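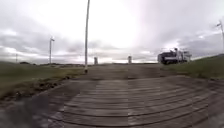 April 7, 2026

Sourdough rye, batch 12. Third try with the Brasten flour since the old sack ran out in March. Same starter, fed last night with the Pulla whole rye, left on the shelf over the sink. It had domed and just begun to sink when I got in, so I used it right away.

Dough: 893 g total, 133 g of that starter. Salt as before. Mixed by hand until no dry flour showed, then rested 20 minutes before the salt went in. Felt stiffer than batch 11. I held back on extra water because the last one spread in the oven.

Bulk went faster than I planned. The room was warm from the other oven. Shaped early, into the long Jelden tin, lined this time. Smoothed the top with a wet spoon.

Bake: hot start with steam, then turned down. Crust split along one side only. Could be the tin sitting too close to the back wall. Turn it halfway next time.

Cut a slice too soon, as usual. Gummy line along the bottom, thinner than before. Sour is about right. Rest of the loaf is wrapped in a towel, please leave it alone until tomorrow.

To do: order caraway from Acuña, check the thermometer in ice water, wash the second tin.

Comments (3)

Gummy line went away for me when I baked longer at the lower heat. Didn't touch the water.

Did you grease the tin under the liner? Mine sticks at the corners.

The towel has been moved. Wasn't me.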